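Urban Green Space, Week 8: Who Gets to Say What a Square Is For?
Handout for the 22nd October session

Sorry for the length of this one, I got carried away with Villa Square (again!). Please have it read before class and bring the map from Week 6, because I will ask you to draw on it.

Where we left off

Last week we finished with desire lines, the dirt tracks people wear into grass when the official path goes the wrong way. A few of you asked whether a city should simply pave all of them. My feeling is no, or not right away, and the Villa Square case is why.

The case

Villa Square is a small downtown block in Jurberg, hemmed in by Skimeck Street on the north side and the old Oltari bus depot on the south. When the depot closed, the city inherited a strip of asphalt and had to decide what to do with it. There were 4 options on the table: more lawn, a market plaza, a playground, or a bus turnaround (the transit people never quite gave up on that one).

The city mailed a survey to 3,000 addresses within walking distance and got 652 back. I think that's a pretty decent return for a paper form that came in December, right in the middle of everybody's holiday mail! The market plaza came out ahead, and the playground was close behind it.

Now look at who was asked. The survey went to addresses, so the people who ride in to work on Skimeck Street and eat lunch on the benches never got one. Neither did the teenagers, unless a parent handed over the form. I'd call those two groups the heaviest users of the place, and on paper they don't exist. Keep that in mind when you get to the reading, which treats the result as settled.

Terms to know

Catchment: the area a park is expected to serve, usually drawn as a walking distance.
Stakeholder: anyone the decision touches, whether or not they live nearby.
Interim use: a cheap, temporary version of a plan, put in to see how people take to it before the concrete gets poured.

For next time

Write one page on how you would have reached the lunch crowd. You get 15 minutes in groups to compare notes, so bring a printed copy. Bullet points are fine, but I do want full sentences for the part where you say what it would cost and who pays.
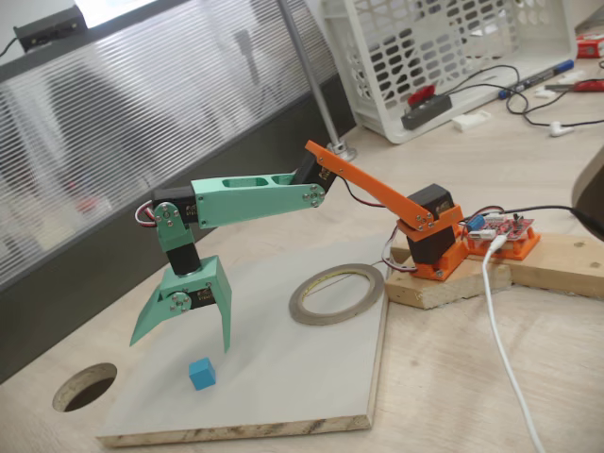 Why didn't the Villa Square survey reach the people who eat lunch there?
The forms were mailed to nearby home addresses, and many of the lunchtime users only come into the area for work.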